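Keeping a Household Inventory in a Plain Text File

July 11, 2018

I moved my household inventory out of a spreadsheet this month. The old file had 968 rows, 14 columns and three different spellings of "extension cord." Searching it on a phone was slow enough that I had stopped doing it, and I had begun buying duplicates of things I already owned.

The replacement is one plain text file. Each item gets one line: location code, item name, quantity, date last checked. Fields are separated by a semicolon. I tried tabs first, but my phone's editor converts them to spaces on save, and the columns can't be recovered after that.

Location codes are a letter for the room and a number for the shelf or drawer, so K5 is the fifth drawer in the kitchen. Meifang Jiang, who has kept a similar file since she lived in Brelldale, puts the building first. I have one building and left it out. If I ever rent storage I will add a prefix and run a single find-and-replace.

Surfaces do not get codes. A desk or a table is a place where things are in transit, and an entry for one is wrong by the evening.
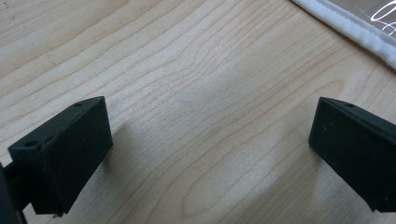
The wooden surface, no code assigned.

Naming took longer than anything else. The rule I settled on is noun first, then the property that separates it from its neighbors: "battery AA," "battery AAA," "tape masking," "tape duct." Sorted alphabetically, the file then groups itself. Brand names go last and only when a refill or spare part depends on them.

Consumables were the hard case. Counting pens is a waste of time, and the count is wrong within a week. I now record these by container and give the container a state, either "ok" or "low."
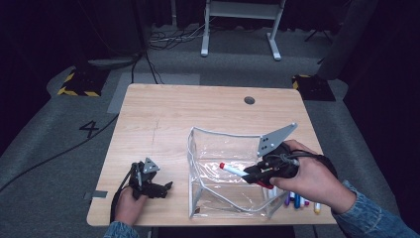

The state changes only when I notice it, and the shopping list is a search for the word "low." That search replaced a formula with 6 nested conditions that I could no longer read.

Conversion took two evenings. I exported to CSV, sorted by name and merged duplicates by hand - 98 of them, mostly cables and light bulbs. A script would have been faster to run but slower to trust.

Two problems remain. Items on loan have no good location code, so for now they get X followed by the borrower's initials. And the date field is only as good as my habit of updating it. I plan to recheck one room a month, starting with the hall closet.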